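완달(Wanddale) 공유작업실 로봇팔 제작기 - 사진 모음

2018년 9월 25일 화요일 게시
글, 정리: 송(Song) 작업대 모임

완달 공유작업실 안쪽 작업대에서 만들고 있는 소형 로봇팔의 진행 사진입니다. 팔 이름은 마사나노(Masanano)라고 붙였습니다. 3월에 첫 관절을 조립했고, 지금은 책상 위의 작은 큐브를 집어 종이컵에 넣는 동작을 맞추고 있습니다. 설계는 오르훈 야만, 배선과 전원은 코조 아제이, 제어 코드는 아멜레이 보아텡과 피피 아난이 맡았습니다. 모하메드아왈 자카리아는 출력물을 뽑고 다듬는 일을 했습니다.

사진은 네 장이고, 사진마다 그때 손보던 부분을 적어 두었습니다. 도면과 코드는 다음 달에 정리해서 따로 올립니다. 부품 문의는 작업실 게시판에 남겨 주세요.

1. 종이컵과 그리퍼

컵은 로봇팔 작업을 하는 사람들에게 의외로 까다로운 물건입니다. 가볍고, 벽이 얇고, 조금만 세게 물면 입구가 타원이 됩니다. 처음 쓴 코드는 닫힘 각도를 고정값으로 주었는데 컵이 자꾸 찌그러져서, 지금은 목표 각도 앞에서 속도를 한 번 줄이고 나머지는 천천히 닫습니다. 컵을 기울일 때는 손목만 돌립니다. 어깨까지 같이 움직이면 컵 입구가 원을 그리며 밀려납니다. 손가락 옆면의 둥근 구멍은 그대로 두었습니다.

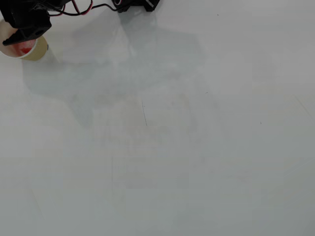
2. 가까이 갔을 때

집기 직전 구간이 제일 오래 걸렸습니다. 팔을 내리면서 동시에 손가락을 닫으면 큐브 옆면을 밀게 됩니다. 밀린 큐브는 각도가 틀어지고, 틀어진 큐브를 다시 물면 모서리만 걸립니다. 그래서 순서를 바꿨습니다. 먼저 큐브 위에서 손목 각도를 맞추고, 수직으로 내려간 다음, 멈춘 상태에서 닫습니다. 한 번 집는 데 걸리는 시간은 늘었지만 놓치는 일은 줄었습니다.

손가락 끝은 세 번째 모양입니다. 첫 번째는 끝이 너무 가늘어서 휘었고, 두 번째는 안쪽에 고무판을 붙였더니 큐브가 떨어지지 않았습니다. 지금 것은 고무 없이 끝을 네모나게 자른 형태입니다. 안쪽 면은 모하메드아왈이 사포 300번으로 갈았습니다.

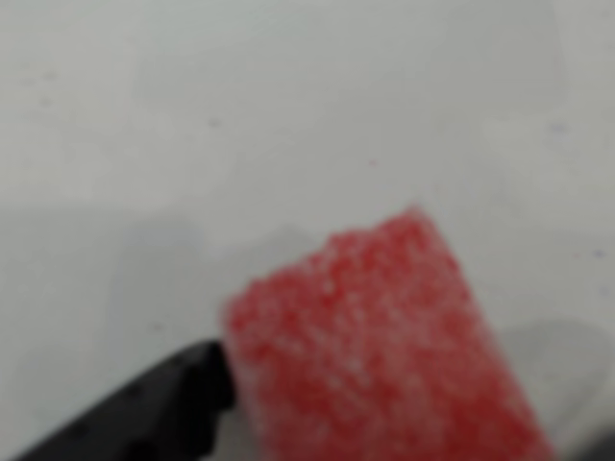
빨간 블록의 왼쪽 면과 손가락 끝.

3. 큐브 위치와 좌표 맞추기

큐브를 어디에 놓아도 집을 수 있게 하려면 책상 좌표와 팔 좌표가 맞아야 합니다. 책상에 격자를 그려 놓고 하면 편하지만 작업대를 같이 쓰는 분들이 있어서 표시를 남기지 않기로 했습니다. 대신 종이 격자를 깔고 17개 점에 손가락 끝을 대면서 관절 각도를 적은 뒤 종이를 치웁니다. 점 사이는 코드에서 보간합니다. 받침대를 옮기면 이 작업을 다시 해야 합니다. 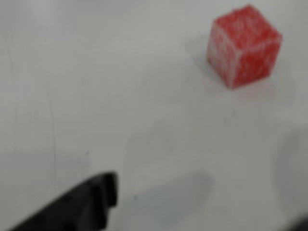
보정을 하고 나서도 오차는 남습니다. 팔을 멀리 뻗을수록 어깨 관절이 처지고, 처진 만큼 손가락이 낮게 내려갑니다. 큐브가 이렇게 손가락 끝에서 오른쪽 위로 멀찍이 떨어져 있으면 접근 경로를 한 번에 긋지 않고 중간점을 하나 넣습니다. 중간점에서 높이를 다시 계산하고 내려갑니다. 피피가 이 부분을 두 번 새로 썼고, 첫 번째 판은 중간점에서 팔이 떨려서 버렸습니다. 원인은 코드가 아니고 어깨 서보의 나사 풀림이었습니다. 나사를 조인 뒤에 첫 번째 판을 다시 돌려 보지는 않았습니다.

참고로 흰 상판은 색을 구분하기에는 좋습니다. 빨간색 기준값만 정해 두면 큐브 영역을 찾는 데 문제가 없었습니다. 그림자는 가끔 걸립니다. 팔 그림자가 큐브 위로 지나가면 윗면의 밝기가 변해서 큐브 중심이 한쪽으로 쏠려 계산됩니다. 아멜레이가 밝기 대신 색상값만 쓰도록 고쳤고, 그 뒤로는 많이 나아졌습니다. 저녁에 조명을 한 줄만 켜면 아직도 가끔 틀립니다.

4. 손목과 배선

손목에서 나오는 전선은 빨간색과 검은색이고, 손목 옆으로 한 바퀴 여유를 주었습니다. 처음에는 보기 좋게 케이블 타이로 팔에 바짝 묶었는데, 손목을 끝까지 돌리면 커넥터가 당겨져서 신호가 끊겼습니다. 여유를 준 다음에는 끊기지 않습니다. 대신 팔을 접을 때 선이 브래킷 사이에 끼지 않는지 봐야 합니다. 코조는 나선형 보호관을 씌우자고 하고 오르훈은 무게가 늘어서 싫다고 합니다. 아직 정하지 않았습니다.

그리퍼를 벌린 상태가 대기 자세입니다. 전원을 넣으면 먼저 이 자세로 가고, 거기서 다음 명령을 기다립니다. 컵과 큐브는 둘 다 팔의 왼쪽에 두고 시험합니다. 오른쪽은 받침대 나사 때문에 회전 범위가 좁습니다.
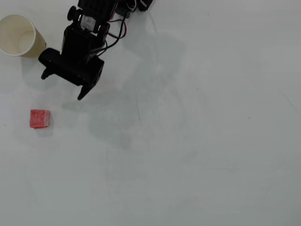

지금까지의 기록

현재 코드로 집어서 컵에 넣는 동작을 102회 돌렸습니다. 실패는 대부분 두 가지입니다. 하나는 큐브가 비스듬히 놓여서 모서리를 문 경우이고, 다른 하나는 큐브를 컵 테두리에 걸친 경우입니다. 컵이 넘어진 적도 있습니다. 컵 바닥에 무게추를 넣으면 해결되지만, 그러면 컵을 드는 동작과 같이 쓸 수 없어서 넣지 않았습니다.

전원은 처음에 작업실 공용 어댑터를 썼습니다. 서보 여러 개가 같이 움직이면 전압이 떨어져서 제어 보드가 재시작했습니다. 지금은 서보 전원과 보드 전원을 나누고 접지만 묶었습니다. 비슷한 팔을 만드시는 분은 처음부터 나누는 쪽을 권합니다.

출력물은 모두 검은색으로 통일했습니다. 출력 조건은 부품마다 다릅니다. 손가락은 속을 꽉 채웠고, 브래킷은 절반 정도만 채웠습니다. 손가락은 눕혀서 뽑아야 합니다. 세워서 뽑은 것은 층 방향으로 갈라졌습니다. 브래킷 구멍은 도면보다 조금 작게 나오므로 드릴로 한 번 넓혀야 나사가 들어갑니다.

남은 일

- 어깨 관절 처짐 보정. 스프링을 달지, 코드로만 처리할지 비교.
- 비스듬히 놓인 큐브의 각도를 읽어서 손목을 맞추는 기능.
- 비상정지 버튼을 작업대 앞쪽으로 옮기기.
- 배선 보호관 결정.
- 필게이트(Fillgate) 작업실에 빌려준 토크 드라이버 돌려받기.

작업실에 오시면 팔을 직접 움직여 보실 수 있습니다. 전원이 켜져 있을 때는 손가락 사이에 손을 넣지 마시고, 받침대 클램프는 풀지 말아 주세요. 클램프를 풀면 좌표를 처음부터 다시 맞춰야 합니다.

부품 목록은 게시판 고정글에 있습니다. 서보 모델이 한 번 바뀌었으니 3월에 올린 목록은 보지 마시고 최신 목록을 봐 주세요.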